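Refilwe Botha can talk about snack drawers for an hour and you won't want her to stop. She sorts the treats for the shared office at Baltar, and when I asked how it started she laughed out loud.

"In May I opened the cupboard and it was one big heap," she said. "Crackers under tea bags under candy -- I couldn't find a thing!"

Her answer was a wooden organizer with small square-cornered compartments, the kind people buy for beads or screws. She loves it. Wrapped sweets go in one by one, and she likes to leave a few cells free so there's room to play. 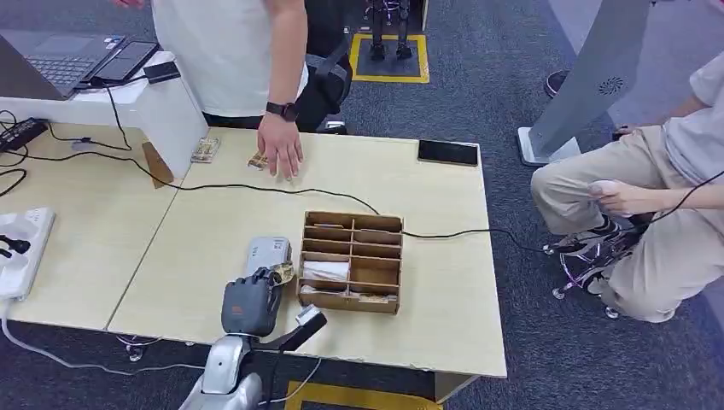 "People think you need a system before you begin," she told me. "I just put one piece in and see where the next one wants to go."

She does have opinions, though. Shiny wrappers get a cell to themselves, plain white packets can be neighbors, and anything crumbly stays out altogether. Her box cost her 6 dollars secondhand, and she has already picked out a deeper one for the tea.

"The tea is a mess," she said happily. "I'm starting on it Friday."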